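Buying second-hand hand tools: your questions answered
29 November 2023 | By Lorena Mansilla

Is old always better than new?
No. Plenty of rubbish was made fifty years ago too, and most of it is still in sheds. Age tells you very little. Look at the tool.

What about "barn find" prices?
I'd ignore the phrase. A seller at the Pesasby market wanted 336 for a mixed box he called a collection. Catalina Lagos went through it with me and we found 5 things we would have used.

Can I trust a restored tool?
Sometimes. Fresh paint hides cracks, and a wire wheel will make a tired screwdriver look smart without making the tip square again. Ask to see it before it was cleaned up. If there are no photos, offer less. 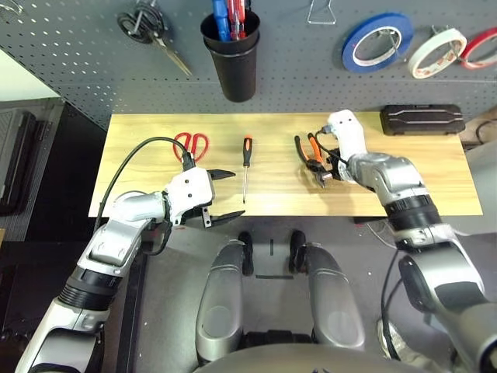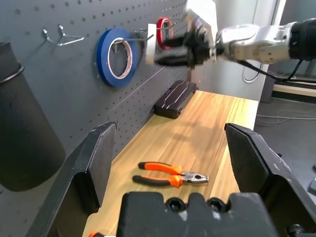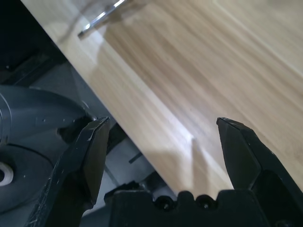
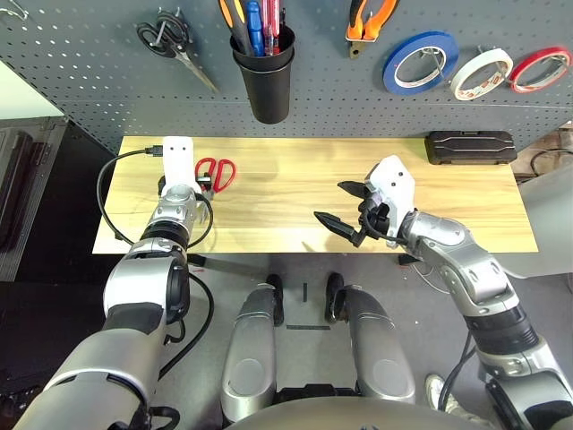
How do I check pliers?
Close them and hold them up to the light. The jaws should meet at the tip. Wiggle the handles sideways, and if the joint rocks, put them back. Oil won't cure that, whatever the stallholder says.

Are online lots worth it?
I doubt it. Lot 2521 at the Troncoso sale was listed as "workshop clearance, all good", which could mean anything. Postage on heavy steel eats up whatever you saved.

Does rust matter?
Light surface rust, no. Pits on a cutting edge, yes. I have yet to see a miracle soak put metal back.

Should I pay extra for a name?
Only if you mean to sell it on. A Ralta stamp doesn't turn screws.

Questions: write to Lorena at the Lindness Tool Exchange
© 2023 Lindness Tool Exchange | Back to top
We use cookies to remember your settings. Accept | Manage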